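# 课程表是怎么排出来的

每个新学期开始，你都会拿到一张课程表。它看起来很简单：横着是一周里上学的五天，竖着是第一节到第六节，每个格子里写着一门课。有的同学把它贴在铅笔盒里，有的夹在书里，过两个星期就背下来了。

可是这张表要花很长时间才能排好。这篇文章讲的就是排课表的过程，用的例子是维科姆学校（Vikcombe）。这所学校有小学部和初中部，一共29个班，979名学生。负责排课表的老师叫拉克希米·阿查里雅（Lakshmi Acharya），她同时也教初中数学。

## 先算一算有多少个格子

一个班每天上六节课，一周五天，所以一个班的课程表有三十个格子。

6 × 5 = 30

学校有29个班，那么全校的格子就是：

29 × 30 = 870

也就是说，要把870节课一节一节放进格子里。如果只是随便放，很快就能放完。难的地方在于，每放一节课，都会影响别的课。比如把三年级二班的音乐课放在第二节，音乐老师在这个时间就不能去别的班了，音乐教室也被占用了。

## 三条不能违反的规则

排课的时候，有些规则一定要遵守。违反了，课就上不成。

**一位老师同一时间只能在一个教室。** 学校里有112位教职工，其中大部分是任课老师。有的老师教四个班，有的教两个班，还有的老师教不同的科目。每位老师也要有自己的一张课程表，上面不能有两个班挤在同一个格子里。

**一个班同一时间只能上一门课。** 你们班不能一半时间在画画，一半时间在跑步。只有分组课是例外，比如初中部的外语课，一个班分成两组，去不同的教室，由两位老师分别上课。排分组课时，两位老师都要有空，两间教室也都要空着。

**一间教室同一时间只能坐一个班。** 普通教室一般没有问题，因为每个班都有自己的教室。专用教室就不一样了。维科姆学校只有一间音乐教室和一间科学实验室，全校轮着用。

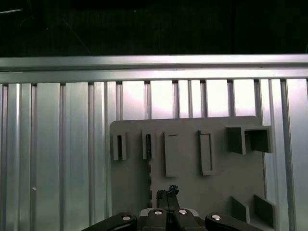 体育课稍微特殊一点。操场很大，两个班可以同时上课，但是三个班就太挤了。所以阿查里雅老师在操场这一栏写的是“最多2个班”。下雨的时候，体育课要搬进体育馆，体育馆也正好能容下两个班。

## 还有一些“最好这样”的规则

另外一些规则没有那么严格。做不到的话，课还是能上，只是不太舒服。排课的人叫它们“软规则”，前面那三条叫“硬规则”。

维科姆学校的软规则有这些：

- 同一门主课尽量分散在一周里，不要都堆在两天。
- 体育课尽量不要紧接在午饭后面。
- 低年级的最后一节课，尽量安排画画、手工或者阅读。
- 一位老师尽量不要连续上四节课。
- 科学课如果要做实验，两节连在一起上，中间不用收拾器材。

软规则有时会互相打架。比如，为了让五年级的科学课连上两节，语文课就要挪到下午。可是下午那个格子原来是留给体育课的，体育课只好挪到午饭后。这时候要看哪一条更重要。阿查里雅老师给每条软规则写了一个分数，违反了就扣分，扣分越少，课程表就越好。

## 为什么有的老师只能在某些时间上课

有几位老师不是整天都在学校。教戏剧课的老师上午在另一所学校，中午坐车从达克港（Dakport）过来，下午才能上课。车到学校的时候已经是一点多，所以戏剧课一律排在下午。

还有的老师每周有半天要去参加培训，同一科目的老师一起备课也需要一段共同的空闲时间。在维科姆学校，全体数学老师每周有一节课的时间坐下来讨论教学，这个时间所有班级都不能上数学。

这样的限制叫做“锁定时间”。排课时，要先把锁定的格子标出来，再去排其他的课。

## 从最难的开始放

如果你玩过拼图，大概会先找四个角和边，因为它们的位置最容易确定。排课表正好可以反过来想：先放选择最少的课。

音乐教室只有一间，全校都要用，音乐课能选的格子就很少。戏剧课只能在下午，选择也少。连上两节的科学课需要两个挨着的格子，而且实验室要空着。这些课要最先放进去。

语文课和数学课虽然节数多，但是在自己班的教室里上，老师也比较多，选择就多一些，可以放在后面。

阿查里雅老师排课的顺序是：

1. 标出锁定时间。
2. 放戏剧课和音乐课。
3. 放连上两节的科学课。
4. 放体育课，同时检查操场有没有超过两个班。
5. 放外语的分组课。
6. 放其他的课。

到了第六步，经常会发现有一节课怎么也放不进去。这时候就要退回去，把前面已经放好的课换个位置，再试一次。这种“走不通就退回去”的方法有个名字，叫“回溯”。走迷宫的时候，遇到死路就回到上一个路口，用的也是这个方法。

## 卡片和电脑

以前，维科姆学校用卡片排课。墙上挂着一块大木板，上面钉了一排排小钩子，每个钩子代表一个格子。每门课有一种颜色的卡片，语文是红色，数学是蓝色，卡片上写着老师的名字。老师们站在木板前面，把卡片挂上去，又取下来，一张课程表要排将近三个星期。

现在学校用一个叫Dukik的排课软件。阿查里雅老师先把所有的资料输入进去，包括每个班要上哪些课、每位老师什么时候有空、有哪些专用教室，还有那些软规则的分数。然后软件开始一种一种地试。
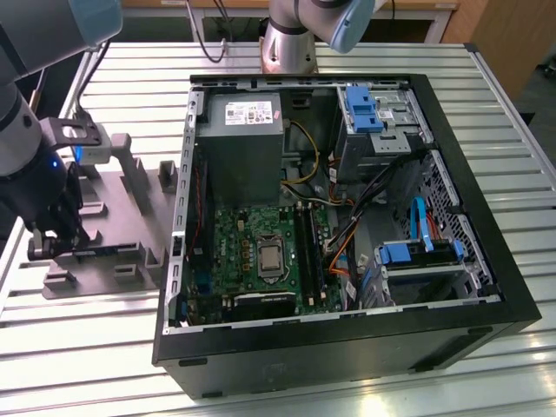 *机箱里的灰色电源，上面贴着白色标签。*

电脑试得很快，但是它也不能把所有的排法都试完。我们用一个小例子来看看为什么。

假设只有三节课，要放进三个格子。第一节课有三个格子可以选，第二节课剩下两个，最后一节课只剩一个。

3 × 2 × 1 = 6

一共六种排法，用笔就能全部写出来。

如果有五节课和五个格子呢？

5 × 4 × 3 × 2 × 1 = 120

变成了120种。如果是十节课和十个格子，就有3628800种。而学校要排的是870个格子。排法的数量大得没有办法一个一个去看，所以软件要用一些办法跳过明显不行的排法。比如，它发现音乐老师在第二节已经有课了，就不会再试任何一种让她在第二节去别的班的排法。这样一次就能省掉很多很多种。

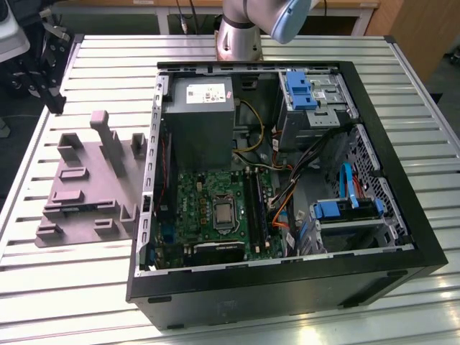 *取下侧板的台式电脑，里面绿色的是主板。*

软件排完以后，会给出一张完整的课程表和扣分的情况。如果扣分太多，就让它接着找。阿查里雅老师一般让软件运行一个晚上，第二天早上再来看结果。

## 排好以后还要人来检查

软件只知道别人告诉它的事情。有一年，排出来的课程表硬规则一条都没有违反，扣分也很少。可是老师们看了以后发现，一年级有一个班上完体育课，下一节要到离操场最远的拉马萨米楼（Ramasamy）去上音乐课。从操场走过去大约要八分钟，小朋友还要换鞋、喝水，到教室的时候课已经上了一会儿。

软件不知道两个地方离得远，因为没有人把这件事写进去。后来阿查里雅老师加了一条软规则：低年级的体育课后面，尽量不要接音乐课。

所以每次排完，都要请各个年级的老师看一遍自己的表。老师们会用铅笔在上面做记号，有问题的格子画圈。大部分问题把两节课对调一下就解决了，少数几个要重新排一小部分。

## 学期中间为什么会变

课程表发下来以后，有时还会改。常见的原因有下面几种：

- 有老师生病请假，要由别的老师代课。如果只有一两天，课程表不变，只是换老师。
- 新来了一位老师，他能上课的时间和原来的老师不一样。
- 专用教室需要维修，一段时间不能用。
- 十月要开运动会，运动会前需要多留一些练习的时间。

改一节课常常会牵动另外几节。你们班的画画课从第三节换到第五节，可能是因为别的班的外语课要换时间，而你们班和那个班是同一位画画老师。所以有时候你会觉得奇怪，为什么别的班的事情会让自己的课程表也变了。

## 试一试：排一张小课程表

拿一张纸，画两张小表格，一张给甲班，一张给乙班。每张表格只有一天，四节课。

两个班都要上语文、数学、音乐和体育，每门课一节。规则如下：

- 两个班的音乐课由同一位老师教，不能在同一节。
- 两个班的数学课也由同一位老师教，不能在同一节。
- 音乐老师第一节不在学校。
- 甲班的体育课不能在第四节。
- 体育老师只有一位。

先想一想哪门课的选择最少，从那门课开始放。语文课两个班各有各的老师，可以放在最后。

下面是一种排法：

| 节次 | 甲班 | 乙班 |
|---|---|---|
| 第一节 | 数学 | 体育 |
| 第二节 | 音乐 | 数学 |
| 第三节 | 体育 | 音乐 |
| 第四节 | 语文 | 语文 |

这不是唯一的答案。你可以把自己的排法和同学的比一比，再加上一条新的规则，比如“乙班的语文课要在第一节”，看看需要挪动几节课。

## 小词典

**硬规则**：一定要遵守的规则。

**软规则**：尽量遵守的规则，做不到会扣分。

**锁定时间**：提前定好、不能用来排某些课的时间。

**专用教室**：只用来上某一类课的教室，比如音乐教室、实验室。

**回溯**：走不通的时候退回上一步，换一种选择再试。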